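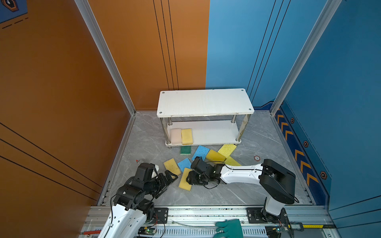 Building Services and Housekeeping I
Handout 6: Sponges – sorting, storing and retiring them
Instructor: Gilberto Escobar

Read this before the lab. Bring it with you, along with the Handout 5 chart on dilution. The written check next week covers both.

1. Why a whole session on sponges

Most of you will go on to jobs where the supply closet was set up by somebody else. You will find a bucket of mixed sponges, some new, some years old, and no record of which one was used where. A sponge that has cleaned a toilet base looks much like one that has cleaned a counter. The only protection is a fixed place for each kind and a habit of putting things back there.

At the Bilton building, where many of you will do your placement, the closet on the second floor went without any system until January. Staff were taking a new sponge for each job and leaving the used one wherever they finished. The yearly order had climbed to 1117 sponges. After the shelf was set up, the order dropped enough that the supervisor asked whether we had missed an invoice.

2. Types you need to know

Cellulose. Made from wood pulp. Soft when damp, stiff when dry, with holes of different sizes. Holds a lot of water. Use on counters, tile, painted trim and the outside of fixtures. Tears if dragged over rough grout.

Polyurethane foam. Lighter, with smaller and more even holes. Springs back quickly after squeezing. Good for applying cleaner and for large flat surfaces. Does not hold as much water for its size.

Scrub sponge. A sponge with an abrasive layer bonded to one face. The abrasive side is for baked-on or dried soil only. Keep it off plastic, polished metal, acrylic and nonstick coatings.

Scouring pad. Abrasive all the way through, no sponge layer. Treat it as a tool for hard surfaces and test a hidden spot first.

Color does not tell you what a sponge is made of. Two yellow sponges from two suppliers may be different materials. Drunder and Hadix both sell in several colors, and their color charts do not match. Feel the sponge and read the wrapper. 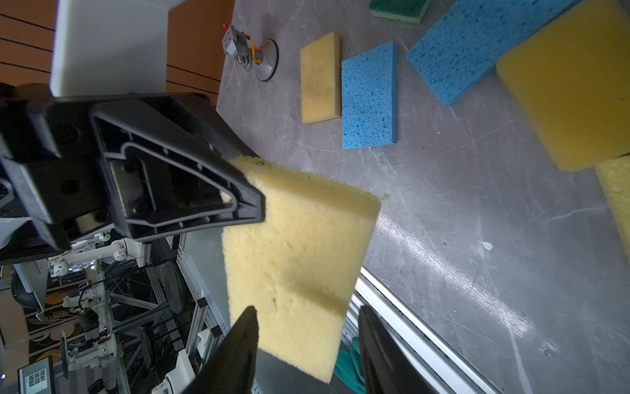

3. Checking a sponge before it goes back

Squeeze it out fully. Look at both faces and all the edges. Press your thumb into the middle and let go – foam that stays dented is finished. Look at the seam on any layered sponge and pull gently at one corner. If the abrasive layer lifts, throw the sponge away.

A stain alone is no reason to retire a sponge. A smell that stays after washing is. So are crumbs coming off in your hand, a slimy feel, or a split longer than a fingertip.

Wash the ones you are keeping in warm water with a little detergent, rinse until the water is clear, and squeeze again. Leave them to air dry before they are stored with others. Do not leave them in the sink or at the bottom of a bucket.

4. Setting up the shelf

Use an open shelf with two levels, wiped down first. Closed bins hold damp. Our lab shelf is the small Shirima model, and anything of the same general size will do.

Take everything out and spread it on a clean floor or table so you can see what you have. Work through one kind at a time. Stand or lay the sponges in a line from the left end, and finish one kind before you start the next.

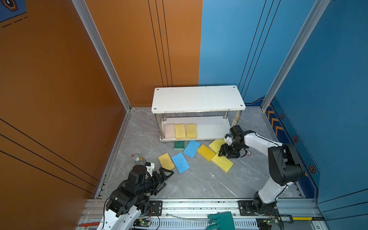

Allow 30 minutes for the first sort and do not rush the checking. Later sorts go faster, and in a closet that is kept up the weekly one is mostly a matter of straightening a row. Sponges that fail the check go straight into the trash bag, not into a pile for later.

5. Layout and spacing 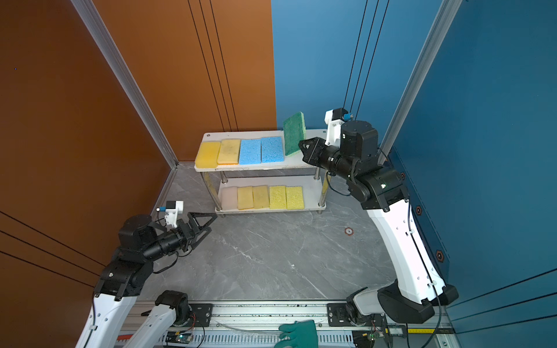
Spacing depends on how dry the sponges are. Fully dry ones can be stored with their sides touching, and this saves a good deal of room. The lower board of our shelf holds its row that way, long sides together, while the sponges on the board above lie flat next to each other. The green scouring pad stands on its short edge at the right end of the top board, so a hand reaching for a soft sponge will not pick it up by mistake. If anything is still damp, leave a finger's width on each side until the next day.

Label the front edge of each board with the area it serves. Restroom sponges are never kept on this shelf. They have their own hook and pail, as covered in Handout 2.

6. For the lab

Work in pairs. Sort one closet tray, write down what you kept and what you threw out, and give the reason for each one discarded. Hand in the sheet before you leave. Gloves are in the drawer by the sink.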